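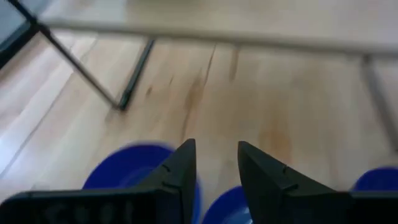 The blue ones. More on these below.

May 27, 2026

Quick one because I have to be out the door in a bit and I've been promising a dishes post since October. It got long. Sorry. Skip to the tray part if you only care about the tray.

So. The dishes. Anyone who has read this blog for a while knows I have a problem with small dishes. Not big ones, I have no feelings about big ones. Small plates, small bowls, anything the size of my hand. They pile up. I had them in a box from the last move, then in two boxes, then on a shelf where the ones at the back never got used and the ones at the front got used every single day until they looked tired.

Project for this month was to pick the ones I like and let the rest go. That's it. Not a makeover. Same table, same walls, same everything.

Started with color, which was maybe a mistake. I put everything blue together and everything with a pattern together and then there was this sad middle group that was beige. The beige went first. Didn't even wrap it nicely, just newspaper and into the donate box. There was a cream bowl with a lip that I hung onto for a day and then no, in the box, bye.

The blues were harder. Blue is my weakness. I had light blue, gray blue, one that was really green if you looked at it by the window, and then the proper blue ones. Kept the proper blue. I like a blue that doesn't need any help. You put a few cherries in it and it looks like you tried. The round shape is good too, no handles, no feet to catch crumbs, nothing to knock.

I bought those at Dalgleish, the everything store out past the car wash in Clindau, years back. The bin by the register. Three dollars each, and the woman at the checkout told me they'd go on sale next week and I bought them anyway. No regrets. I went back later for more and the bin was full of sponges.

The patterned plates. OK. White with red flowers and little red dots. These came from Rhona Dow, who was clearing out her aunt's cupboards and sent me home with a bag. I said I'd take two and she said take the bag. I didn't love them at first! Thought they were a bit much. A bit holiday. But then I put one next to the blue and something happened, the red got calmer or the blue got louder, I don't know, I'm not a color person. They work. Red and white and blue sounds like a Fourth of July paper plate situation and it doesn't come off that way at all, I think becuase the flowers are kind of small and old-lady.

Rhona wants it on record that she told me so.

Also from that bag, a gravy boat. Does anybody want a gravy boat.

The washing took forever. Seventy minutes at the sink if you include the tea break, which I do. Some of them had that gray film you get from years in a cupboard next to a stove. Hot water and dish soap, then baking soda on the stubborn ones, then a soft cloth. Don't use the rough side of the sponge on anything with a painted pattern. I did that to a saucer once, the whole rim went, and I still think about it.

Price stickers. Some of Rhona's aunt's stuff had the store sticker still on the bottom, from a store that's long gone. Soak, scrape with a fingernail, cooking oil for the sticky bit, wash again. Works fine. I kept one sticker on one plate since I liked the handwriting on it. You eat off the other side.

The table next. It's the butcher-block one, light wood, the strips. I oil it when I remember, so, not much. Rings on it if you know where to look. A plate sitting straight on wood always looks good to me and I don't use a cloth or placemats for everyday. Tried placemats for a while. They slid, they curled, they held on to crumbs. Done with placemats.

What I did want was one spot in the middle that stays put. A spot for the things that come out every time. That way I'm not carrying stuff one at a time back and forth like I'm in a relay race. Hence the tray.
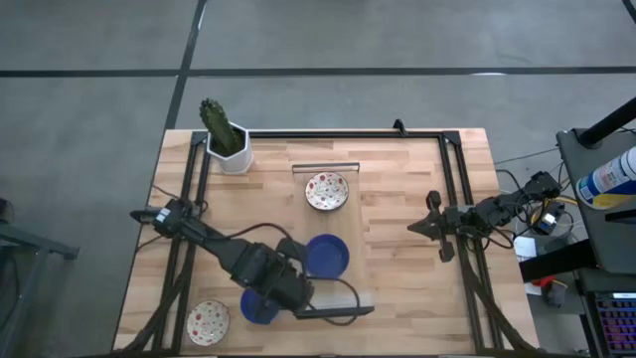

I went through a few trays before I settled. Had a wicker one, shed bits. Had a dark painted one, pretty, showed every speck of dust by noon. Had a metal one that made a horrible noise whenever you put anything down. The clear acrylic is from Ekar and I was sort of embarrassed buying it. It feels like office stuff. But you see the wood straight through it, so the table still looks like the table, and the colors of the dishes are just there without another color fighting them.

The raised bit at the back is the reason I picked it over the flat one. Plates don't go sliding off when I carry it one handed (I carry everything one handed, the other hand has coffee in it). It was ten dollars, and the flat one was cheaper. Get the one with the lip.

Downsides so it's not all praise. It scratches. Don't drag it. It gets fingerprints, a lot of them, and paper towels make it worse, so use a damp cloth that isn't linty. And do not put it in the dishwasher. I haven't, I just know how I am.

How I set it, since someone will ask. Plate at the far end, bowl right in front of it. Plate is for bread or fruit or whatever's going. Bowl is for the small stuff. Then the other plate goes off the tray, down in a corner on the bare wood, and another bowl too. If it all goes on the tray it looks like a store display and I'm afraid to take anything from it. Leave some stuff off. It looks like people live with it.

I moved things about for way too long. Plate left, plate right. Bowl in front of plate, bowl next to plate. Put both plates together and they looked like eyes, staring at me, moved one away immediatly. Matching things look better with some distance between them. That's my one design tip, you can have it.

The cactus. The tall one, in the white planter with the six sides. It leans. It has always leaned, I've given up turning it. I like having something tall and green up near the corner of the table when everything else is low and flat, and it can stand being forgotten. I had flowers before, cut ones, and they were dropping petals in the food inside of a week. The cactus drops nothing. It also doesn't like being brushed against, or rather you won't like it, so wherever you put yours make sure sleeves don't go that way. Ask me about the gray cardigan.

I water it when I think of it. People ask how often. When I think of it! Less in winter.

The planter was a gift, and I'd been using it for wooden spoons. Drainage is bad so I keep the plant in its plastic pot and drop the whole thing in. Lift out, water at the sink, let it drip, back in. Wear gloves or fold up a newspaper into a strap and use that. Folded newspaper is better.

What went, all told: the beige, the wicker tray, a stack of saucers that had lost their cups, a soup bowl with a crack I'd been pretending was a hair. The cracked one went in the trash, please don't donate cracked stuff, somebody has to deal with it. The rest I took down to Hendavmont, the thrift place behind the library. They were nice about it. I walked out with a butter dish. I know. I KNOW. It's small though and it's got a lid and the lid has a knob shaped like a pear.

The butter dish doesn't go with anything. It's living on the counter until I work out what it is to us.

Things I still haven't sorted:

Cups. Too many, can't face it.

Something to stack between the patterned plates so they don't rub. I've been using coffee filters, which works ok, but I keep running out of coffee filters for the coffee.

Whether I want one more blue bowl, larger, for salad. Rhona says no. Rhona has eleven salad bowls so I don't see how she gets a vote.

Oiling the table. Everything has to come off first, and I've only just got it how I like it.

If you've got an acrylic tray and you know how to get fine scratches out, tell me in the comments. Somebody told me toothpaste and I'm scared to try it. And if anyone out there has a plate like Rhona's aunt's, red flowers, dots, no maker's name on the back that I can find, I would love to know what they're called. I'd buy a couple more.

OK really have to go, the donate box has a gravy boat in it again and I need to get it in the car before I change my mind.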